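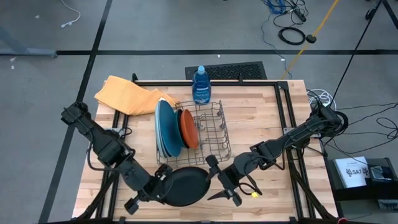
Noreen Fahy
Technical Instructor, Student Robotics Workshop, Cronin College

Workshop Tips: Setting Up and Keeping a Dishwashing Practice Table

The following notes are issued to students entering the household tasks module and to teachers who supervise them. They apply to the two-arm tables used for the kitchen exercises, and most of them will also serve a school club that has built its own. Revised 24th November.

Choosing the dishes

Use plates of clearly different colors. On our table the set runs from pale blue-gray through teal and navy to terracotta orange, and a student calling out a correction can say "the navy one" and be understood at once. Matching white plates cause long arguments over which plate was meant.

Buy secondhand where possible. Inspect every rim with a fingertip before a plate goes into the set, and retire any plate with a chip. A chipped rim will score the gripper pads and may cut the student who clears up afterward.

A frying pan is harder to hold than a plate and should be introduced later in the term. Students tend to grip the pan at the rim, where the weight of the far side pulls it into a tilt. This is acceptable for a first attempt. The Monisix exercise sheet asks for a second attempt with the grip moved closer to the handle, and groups should write down which grip they used. Nonstick coating scratches easily, so bare metal fingers are not permitted on the inside of the pan.

The dish rack

Plain wire racks are preferred. Before each session, press down on the corners. A rack that rocks should be set aside and its feet bent level with pliers. Mark the position of the feet on the tabletop with small pieces of masking tape, and replace the tape when it begins to lift.

Load plates from one end and let them lean the same way. A plate left standing between two slots will fall sooner or later, usually when an arm brushes the rack on its way back to the start position.

Towels and soap

Dish towels should be washed before first use. New cotton has a finish that sheds lint, and the lint collects in the finger joints. Wash at a warm setting without fabric softener.

A towel may be left crumpled on the table if the exercise calls for it. Between exercises, it should be hung to dry over the rail by the sink. Do not leave a damp towel on a butcher-block surface overnight – the mark it leaves takes a good deal of sanding to remove.

Clear bottles are useful for dish soap, as the level can be checked from across the room. Keep the cap closed at all times. For exercises in moving the bottle, weigh it first and write the weight on the group's sheet. Soap spilled on the table is to be wiped with a wrung-out cloth, then with a dry one.

Caring for the wooden top

Oil the top twice a year, in March and again before the winter break. Use food-grade mineral oil, apply it with a folded rag, and wait 35 minutes before wiping off the excess. The table may not be used until the following morning. Light scratches can be rubbed out by hand with 225 grade paper, working along the grain.

Tables should be cleared fully before oiling. Cover the grippers with clean cotton bags tied at the wrist.

Floors and cables

Tape lines on the floor show where observers may stand. They are to be respected by everyone, including visiting parents.

Cables on the floor are the most common cause of delay in this room. Coil any cable that is not in use and fasten it with a cloth strap. Do not wind cables tightly around the hand, and do not leave a loose plug where it can be stepped on. A small tag near the end of each arm cable saves a great deal of tracing. Colored cables are easier to follow than black ones, and groups ordering from the Lurnia catalog are asked to bear this in mind.

Check the loops at the arm joints at the start of every session. There should be enough slack for the full reach of the arm – pull gently, and stop if the connector moves.

Preparing for the Dastska meet

Teams entering the spring meet will be given 8 minutes for the dish rack task. The plates supplied on the day may differ in size from ours, and teams should practice with a borrowed set at least once. Bring 2 dry towels and a spare set of gripper pads.

Oisín Coughlan will take practice bookings from team captains. Bookings should give the name of the team, the exercise to be attempted, and any items to be brought in from home. Glassware will be refused.

At the end of a booking, power down both arms, wipe the table, and return the pan to the shelf under the window. The logbook must be signed by the captain and by the supervising teacher before the room is locked.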